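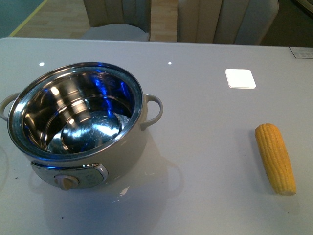
Serial radio drama is usually discussed as a matter of writing and voices. The recap gets less attention, and I think it decides whether a serial keeps its listeners.

Take Lestcombe, a daily serial of 898 episodes. For its first season each 15-minute episode opened with 31 seconds of summary. The summary was then cut to a single line from the announcer. The scripts did not get worse, but a listener who missed two days could no longer follow the plot.

A recap is a repair tool. It assumes a broken habit – a missed bus, a late shift – and fixes it at low cost. Television could lean on faces and sets for the same job. Radio has only words and a few door sounds, so the words must carry names, places and the open question from the day before. 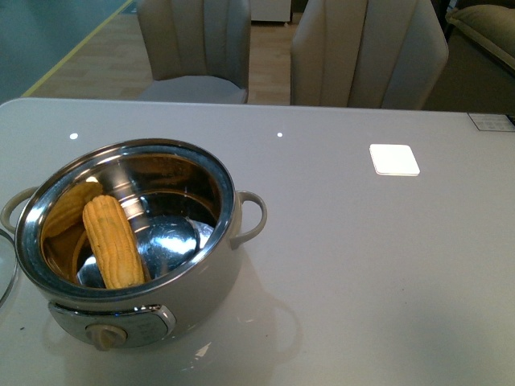

Hanan Nseir objects that regular listeners pay for this every day, and that 400 recaps in a row amount to hours of repeated material. The sum is correct. I would still pay it. Regular listeners can put up with half a minute of old news, while a lost listener has no reason to tune in again.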